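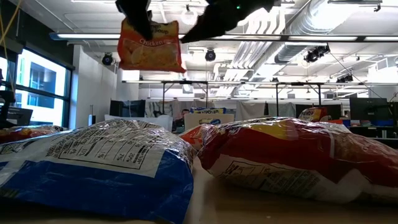
Chicken noodle soup and two big bags of snacks.

I finished Kinsella last night, all 6 volumes of it, and I want to get some thoughts down before I start on something else and forget the details.

I bought the first volume in February because the cover was good. It has a lighthouse on it with the door standing open and water coming down the steps. Then it sat on the shelf for a while under some other things. I tend to do that with fantasy comics. The first issue usually has to explain a map, a war and a religion, and I have to be in the mood.

Kinsella doesn't explain much. The story is set in Miremora, a harbor town where the tide has stopped going out. The water comes up a little more every week and the people who live there keep moving their furniture to the next floor. The main character is a girl who works for the ferry office. Kinsella is her boat. It took me most of the first volume to work that out, because everyone talks about Kinsella as if it were a person, and I kept waiting for that person to show up.

The plot gets going when she is asked to carry a locked box to Zuvano, the city up the coast, which everyone says is dry. She doesn't know what is in the box and for a long time she doesn't ask. I liked that about her. She has a job and she does it, and she's short with passengers who want to chat. When she does finally open the box, near the end of volume three, the book gives it one small panel at the bottom of a page. I turned past it and had to go back.

The art is the main reason to read this. The lines are thin and a little shaky, and the color is mostly gray and a dull green, with yellow saved for lamps and windows. There is a stretch in volume two where the boat goes through a flooded street at night for 10 pages without any dialogue. You see people through the upstairs windows eating, arguing, putting a baby to bed. None of them come back later in the story. I read that part twice.

Volume four is the weak one. The story leaves the boat and spends nearly 100 pages with the Heltik, who are a kind of guild of divers, and most of it is meetings. They want to cut the town loose from something on the sea floor, and they have factions, and the factions have history. Some of it matters later, but the faces start to look alike when everybody is in a diving suit, and I had trouble keeping track of who had betrayed whom. If you get stuck there, skim it and watch for the old diver with the broken helmet. She is the one you need to remember.

It picks up again once we're back on the water. Zuvano is a good surprise and I won't spoil it. The last volume is shorter than the others and moves fast, maybe too fast. There is an argument between the girl and her mother that I had been waiting for since the beginning, and it gets two pages. I would have traded one of the Heltik meetings for a longer version.

The lettering is small. I read most of it under a strong lamp and still had to hold the book close for the captions. The paperbacks also have tight bindings, so on the double-page spreads part of the drawing disappears into the middle. The hardcover may be better, but I haven't seen one in a store.

The back of the last book has 30 pages of sketches, including an early version of the boat with a sail. I'm glad they dropped the sail. There is also a short strip about the ferry office cat, who is in the background of the main story more often than I had noticed. I went back to volume one to look for him and found him asleep on the ticket counter in the opening scene.

I'm lending the set to my sister next. She doesn't read much fantasy but she likes boats.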